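Two weeks with the Pikelside hand gripper kit

Grultenville, 19 Aug 2025

I rent equipment more often than I buy it, so when Drimmont started offering the Pikelside kit on a two-week loan I signed up. You get two hand-held grippers, a charging dock, a case and access to their upload service. The loan costs 200 plus shipping, and the full purchase price is 909. I paid for the loan myself.

The job I had in mind was kitchen work: stacking and moving dishes, with both hands, on a table that looks like somebody's table. Most of my earlier recordings were made on a plain gray bench, and the models trained on them got confused as soon as there was a pattern under the object. Three flowered bowls on a busy tablecloth seemed like a fair place to start.

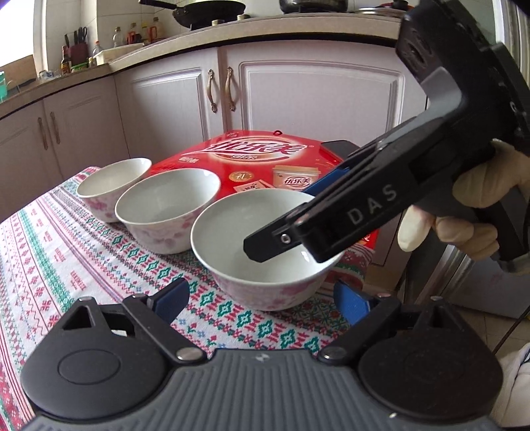
Setup and first session

Pairing the two units took me six minutes, most of it spent looking for the right menu. The manual is thin but correct. Each unit has to be told whether it is left or right, and if you swap them halfway through you have to start the session over. I did that once.

The trigger pull is short and a little stiff. After an hour my index finger was sore, and by the third day I had stopped noticing it. The pads hold a glazed rim well if you come in straight. If you come in at an angle the bowl turns in the grip, and you have to set it down and try again. The two-unit setup helps here, with one gripper holding things steady while the other lifts.

What I liked less is the bulk. When both units work over the same bowl the housings get close to each other, and I bumped them often enough that I moved the dishes farther apart. Tokgöz sells a slimmer unit that avoids this — but only as a single, and I need the pair.

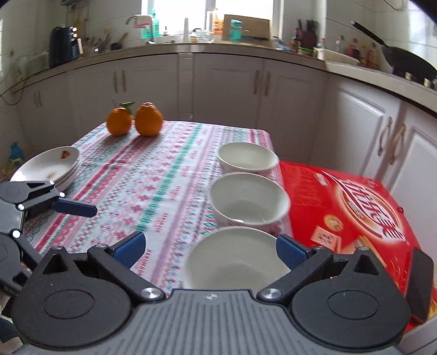
3 min read

By the end of the loan I had 205 clips. The upload service accepted almost 200 of them. The rest were rejected for lost tracking, mainly from stretches where I turned toward a bright window. Drimmont's support answered my email the next morning and suggested lowering the exposure limit. I tried it on the last day and had no rejections, but that was a short session.

Battery life was fine for mornings and not enough for a full day. The dock charges one unit at a time, a strange choice for a kit sold in pairs.

I sent the kit back on time and have asked for another loan in January. If they fix the dock before then I will probably buy it.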